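Ticket: Label scans return wrong size at returns desk
Site: Kesum Outlet, Erham
Category: Handheld scanners / inventory sync
Priority: Medium
Status: Resolved

Reported issue
Since the March update, handhelds at the returns desk fill in the size field incorrectly on some footwear. Half sizes come through as whole sizes. Staff have been correcting the field by hand before closing each return. The stockroom handhelds do not show the problem.

Update 1, 9:40 a.m.
Asked the store to run a batch of 100 returns labels through one handheld and export the log. Log received. 84 records were correct. The rest had the half size dropped. No read errors, so the scanner hardware is fine. Battery was at 78 percent and the wireless signal was steady for the whole batch.

Update 2, 11:15 a.m.
Compared settings between the returns desk and the stockroom. Both are on the same firmware. The returns desk uses the Drendano import profile and the stockroom still uses the old one. Switched one returns handheld to the old profile and the half sizes came back.

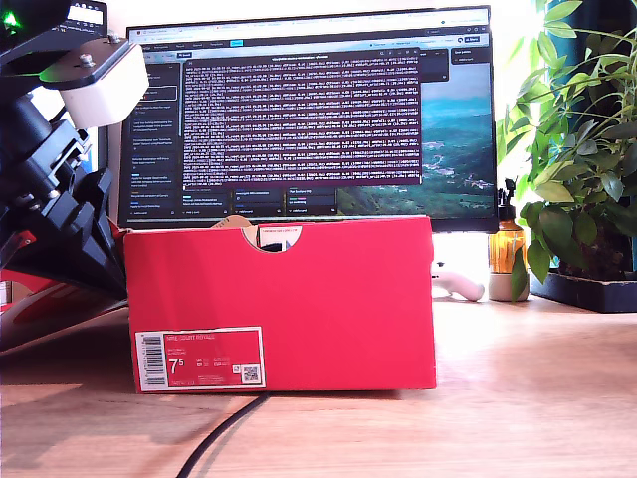
Photo: Kesum Outlet, Erham

Labels that carry both a barcode and a QR code were ruled out as a cause. We turned off QR reading on the test handheld and got the same wrong sizes. The code is read correctly and the item number matches. The size is lost afterward, when the record is written to the returns table.

Update 3, 1:30 p.m.
Found the fault. The size column in the Drendano profile is set to whole number. Changed it to text, saved, and pushed the profile to all 12 handhelds. Two did not pick it up until they were restarted in the cradle.

Update 4, 3:05 p.m.
Store repeated the batch. All sizes correct. Returns closed before the fix still have the wrong size on file. Wyss support is sending a script to reload those from the item master. Do not edit them by hand in the meantime or the script will skip them.

Closed. Script follow-up moved to a separate ticket.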